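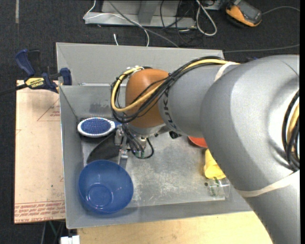 The Hullovlow bin with the bowl and brush in it. Check out the scratches in the middle!

So I've had the Hullovlow for five months now and people keep asking me if it's worth it, mostly my brother-in-law Kęstutis, who wants one for his garage and would like me to tell him it's fine to spend the money. It's a big gray metal bin, rectangular, with sloping walls, and you throw your household stuff in it. That's pretty much the product. I paid 120 dollars plus shipping and yes, I know what a plastic tub costs.

I had a plastic tub. I had several! The last one was from Randia and it split down one corner in February with a full bottle of floor cleaner in it, and I spent a whole evening on my knees with paper towels. After that I wanted metal and I wanted it open, no lid, no little drawers. I can't stand organizers with compartments because my stuff never matches the compartments (where does a bowl go? it goes nowhere).

What I like most is the sloping walls. I figured they'd just waste space, and you do lose a bit at the bottom, but things slide down to where you can see them and you can get your fingers under a flat item without scraping your knuckles on a straight side. I grab the brush out of there without looking half the time. Bowls are easy too. With the old tub I had a sort of layer cake going, sponges under rags under bowls, and now it's all in one layer, more or less, if I don't get greedy.

Now the floor. If you like your things to stay pretty, skip this one. Mine got whitish scratches within the first couple of weeks, and the worst of them are out in the center where everything gets dragged across. There are mottled marks as well that I've tried to get off with dish soap, baking soda and a paste my neighbor Ülle Jõgi swears by, and they're still there. There's a dark smudge on the back wall too, just above where the brush lives, and I've stopped fighting it. I don't mind the look, it's a bin, but at this price I did expect the surface to hold up a little better. The listing said "scuff resistant" and I'd like a word with whoever wrote that.

It's also loud. Drop a metal spoon in from any height and the dog leaves the room. I tried a rubber drawer liner for a while, the kind you cut to size, and it was quieter but it slid down and bunched up because of the slopes, so I took it out again. If anyone has found a liner that stays put, tell me in the comments.

Cleaning is easy enough. I take everything out, wipe it down, dry it with an old towel, done. The slopes help here too, no tight square gutter for crumbs to pack into. I do dry it properly every time. No rust so far, but I wouldn't leave it sitting with water in the bottom overnight.

I looked at two others before I bought it. The Mohammadi is lighter and has handles, which I do miss (moving this one full is a two-hand job with some muttering), but the walls are straight and it felt flimsy when I pushed on the side in the store. The Brorneo is gorgeous and costs 335 dollars. For a bin! I stood there and laughed, then went back and looked at it again, I'll admit. Maybe when I win something.

Would I buy the Hullovlow again? I think so, yeah - maybe on sale, for under 100. It's been kicked and overfilled, and the sides are as solid as the day it showed up. I'd knock off a star for the scratching and half a star for the racket, and I'm giving the half star back because customer service answered my email about the marks the same afternoon, even if the answer was "that's normal wear."

Kęstutis, just order it. And measure your shelf first this time.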